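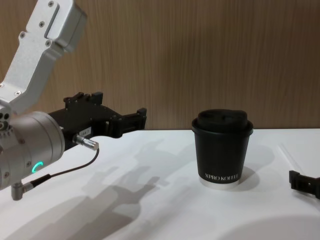 A lidded paper coffee cup stands between the two grippers of a bimanual test station.

Putting a straw in a takeout cup takes a person a few seconds and almost no attention. For a pair of robot arms it remains a hard benchmark, and the engineers who work on it do not expect that to change soon.

Osov, which builds control software for two-armed systems, has run cup-and-straw trials since June. The task has four stages: steady the cup, pick up the straw, turn it upright and push it through the hole in the lid. Out of 2417 attempts, the arms completed all four stages 779 times.

"The cup is the easy part," said Hala Tazi, who leads manipulation testing at the company. "It stands up and it has a known diameter. You can close on it slowly and stop when the motor current rises."
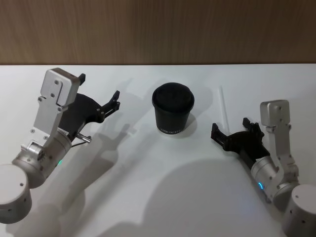

The straw is harder. A clear one gives a depth sensor very little to work with, and it rolls when a fingertip lands off center. The policy must also choose which arm goes first. If both start together, they tend to meet over the lid, and the safety layer stops the run.

Most failures occur at the handover from lying flat to standing upright. Parallel jaws hold a thin tube along a narrow line of contact, so it pivots under light load. An error of a few degrees at the grip puts the tip well outside the hole.
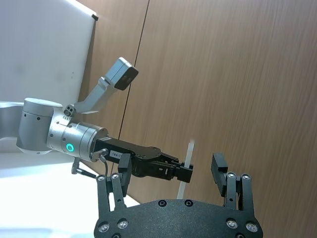

Wrist cameras help at that stage, because they move with the hand and keep the tip of the straw in view after the overhead camera has lost it. They also add calibration work. Osov rechecks camera alignment every 300 cycles.

Grultano, a café equipment supplier, has looked at the results and is not buying yet. Its threshold is 600 consecutive drinks without a person stepping in. Osov's longest streak is far below that figure.

Tazi's group will next try softer finger pads and a lid with a wider hole. The second change would raise the score without making the arms any better, and the two sets of results will be reported separately.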